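Your Simulator Should Be Uglier

9 Jul 2023

I have a grudge against the gray cube. You know the one, it sits on a gray plane under one white light, and every manipulation policy I've ever been shown can pick it up 1,000 times in a row. Lovely! Then somebody swaps in a real dish with a shiny rim and the whole thing falls over.

I've spent most of this year writing the scene tooling for a project we call Fornosham, and the argument I keep having (at lunch, in code review, once in a parking lot) is about how much clutter a simulated kitchen needs. The other side says textures are decoration. Get the contact physics right, get the controller stable, and let the perception people sort out the rest. I used to say that too, back when I only wrote controllers and the perception people were down the hall and easy to blame.

What changed my mind was boring. Last October we ran the same grasp planner on 812 generated scenes, first with plain materials and then with the full asset set, Bondgate pack and all. Plain materials, it barely missed. With the patterned stuff turned on, it gave up on 422 of them before the arm even moved. Same meshes, same poses, same friction. The depth estimate just went to pieces wherever there was gloss or a busy print, and the planner did exactly what it was told and refused to commit.
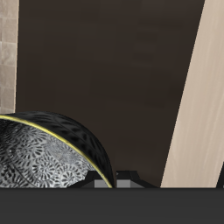
So now I want patterned bowls everywhere. I want black things next to other black things, and a big dull wall behind them that gives the feature matcher nothing to hold on to. I want objects half out of view, because a camera on a moving arm spends a lot of its life looking at half of something, and if your detector only knows whole bowls you'll find out at the worst moment.

Yes, it costs. Our render step went up to 140 milliseconds, and the folks over at Grorville (who use our loader and are very patient with me) weren't thrilled. I did get a grumpy ticket asking for the cubes back. Fine, they're behind a flag, and they're great for checking that your inverse kinematics isn't upside down. I still use them for that before my first coffee.

But please don't put the cube number in your slides. Put the ugly number there, even if it's embarrassing. Ours was, and I got a better depth filter out of it, plus a fallback that nudges the camera sideways and looks again before quitting. It's slow and a bit goofy to watch. I'm merging it anyway, once I fix the thing where it nudges twice.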